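From: Ximena Cortés
To: Pullthorpe Workshop list
Date: February 2019
Subject: Re: [pullthorpe] Kitchen arm - how far have you got?

Zoltán Boros wrote:

> Last I heard you were still drawing the worktop. Did you get an arm
> into the simulator in the end, or are you going straight to building
> the thing in the back room? I've got 3 old servos and a box of
> bearings going spare if it's the second. Also, what are you doing
> about the gripper hitting the rim of things? Mine at home knocks over
> every mug it meets.

Hi Zoltán, hi all,

Yes please to the bearings! The servos I'll come and look at, though I think they'll be too weak for the shoulder.

I've stayed in simulation since January and I'm so glad I did. The kitchen is built now, an L-shaped counter with the arm on a pedestal in the inside corner, so it can swing over both stretches without driving about. I put a Franka model in because the joints were already done and I could get on with the fun part. Our own arm will be a good deal humbler, but the reach sums carry over if I shorten the links.

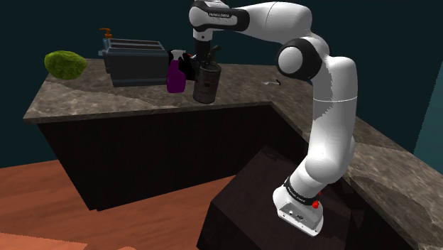
The canister is my favourite test at the moment. Going in from the top with the fingers pointing straight down means the wrist has to stay level all the way, and with the spray bottle so close on one side there isn't much room to be sloppy. I ran 600 tries overnight on the old Soltani machine and 55 of them clipped the rim. The night before it was far worse, so I'm very pleased with that.

On your mugs - try stopping the hand well above the rim first, then coming down slowly as a separate move. I had mine doing it all in one sweep and it cut the corner every time. Wemen has my script on the shared drive if you want to pinch it, look for the folder called prultholm. The comments are half in Spanish, sorry.

Next job is the real worktop. Does anyone have an offcut of kitchen counter, 800 mm long or more? Any colour, scratches are fine. I'd also love to borrow a decent set of clamps for a fortnight.

Zoltán, are you bringing your arm to the next open evening? I'd love to see the mug thing in person.

Ximena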